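Hand-held gripper kit, trial units: inspection checklist with comments
6 min read

Kit on trial from Vonley, two units, supplied through Semwal. Checked at Wedolport by Sudheer Kartha, 3/13/24. Supplier's quick-start sheet used as the reference where it says anything useful. Marks used: OK, OK with comment, Fix before use, Not checked.

1. Packaging and contents

1.1 Both units present, serial labels match the delivery note – OK
1.2 Charging leads, spare pads, hex key, strap – OK with comment. The strap came for one unit only. Semwal have been asked for the other.
1.3 Printed safety sheet – OK with comment. The sheet covers charging and pinch points. It says nothing about cleaning the pads, and our users will want to clean them after a morning of handling clothes.
1.4 Case foam and latches – OK. The left latch is stiff.

2. Body and handle

2.1 Housing free of cracks and sharp edges – OK
2.2 Handle secure, no play when twisted – OK
2.3 Grip comfortable for a full session – OK with comment. Fine for larger hands. Two of our users said the reach to the trigger was long for them. There is no adjustment. Vonley say a shorter trigger is due in May; we have not seen one.
2.4 Weight balanced in the hand – OK with comment. The top module makes the unit want to tip backwards when the wrist relaxes. People correct for it without thinking, but they get tired sooner. Ask users to put the unit down between items if they feel it in the forearm.

3. Jaws and linkage

3.1 Pads stuck down along the whole length – OK on unit A. Unit B, one corner lifting. Fix before use. Replaced from the spares, now OK.
3.2 Pads clean, no grit or lint – OK with comment. Fluff builds up on the rubber faster than expected with knitwear. Wipe with a damp cloth and let it dry. Do not use solvent until Vonley confirm which ones are safe.
3.3 Pivot screws tight – OK with comment. One screw on unit B took a quarter turn. Add to the weekly check. Do not overtighten, the arms should still move freely under their own spring.
3.4 Jaws close square and meet along the full edge – OK
3.5 Jaws open fully on release – OK on both
3.6 Pinch points – OK with comment. The slots in the arms are wide enough to take the tip of a small finger when the jaws are open. The safety sheet mentions the jaws but not the slots. We have added a line to our own instructions and would like the supplier to do the same.
3.7 Closing force – OK. A finger placed between the pads feels firm pressure and no pain. Tested by me, on myself, with the other hand free to let go of the trigger.

The rating on the data sheet is 3,000 trigger cycles between services. We have no counter on the unit, so this will have to be worked out from the session logs. I would prefer a counter.

4. Electrical and charging

4.1 Leads undamaged, plugs firm – OK
4.2 Charger labelled and rated for UK supply – OK
4.3 Unit does not get hot on charge – OK. Checked by hand every quarter of an hour during the first charge. Slightly warm, no more.
4.4 Indicator light matches the state described in the sheet – OK with comment. The sheet lists the colours but not what a slow blink means. Cundora, who look after the recording software, think it is a storage warning. Awaiting an answer from Vonley.
4.5 Battery lasts a session – OK. Our sessions are 60 minutes and both units finished with charge left.
4.6 Charging location – OK with comment. Charge on a hard surface, never on bedding or a pile of clothes. Users work at home on beds and sofas, so this needs to be in large type.

5. Work area in the home

5.1 Floor clear, no trailing leads – to be confirmed by the user before each session
5.2 Enough light to see the pads and the item – to be confirmed by the user
5.3 Surface at a sensible height – OK with comment. A bed is the usual place for folding and it is low. Anyone with a bad back should use a table. We are not going to insist on it, but the question should be asked at sign-up.
5.4 Children and pets out of reach – to be confirmed by the user. Cats are the more likely problem with anything knitted.
5.5 Glass, ornaments and hot drinks kept away from the swing of the arms – to be confirmed by the user
5.6 Nothing private in view of the camera – to be confirmed by the user. Letters, screens, family photographs, other people in the house. The sheet gives this one line and it deserves a page.

6. Handling soft items

6.1 Thin cotton, single layer – OK
6.2 Towels – OK with comment. Take a corner, a thick fold will not sit fully between the pads.
6.3 Knitwear – OK with comment. Grips well at the lower edge and holds without pulling the stitches. Check for loose threads that could wind round a pivot. If one does, release the trigger, put the unit down, and free the thread with the fingers of the other hand. 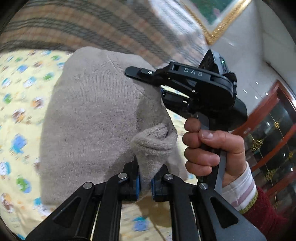
6.4 Two units in use close together – OK with comment. The jaws can meet over the same piece of fabric and knock. No damage in our tests, but fingers should stay behind the housing. Move one unit at a time when the tips are within a hand's width of each other.
6.5 Sleeves and cuffs – OK with comment. Loose sleeves can get near the linkage. Push them up or wear something close-fitting at the wrist. Remove bracelets.
6.6 Buttons, zips and hooks – Not checked. No suitable items on the day. To be done before the units go out.

7. Storage and return

7.1 Units stored with jaws open – OK, the case is shaped for it
7.2 Pads wiped before packing – add to the user instructions
7.3 Fault reporting route clear – OK with comment. The sheet gives an email address and no phone number. For the trial, users should contact us and we will pass it on.

Result: both units fit for supervised use. Not to be sent to homes until 6.6 is done, 4.4 is answered and the missing strap has arrived. Comments under 1.3, 3.6 and 5.6 go to Vonley as requests for changes to the printed sheet. Price per unit still to be agreed with Semwal and does not form part of this inspection.

Signed: Sudheer Kartha
Copy to: Cundora, for item 4.4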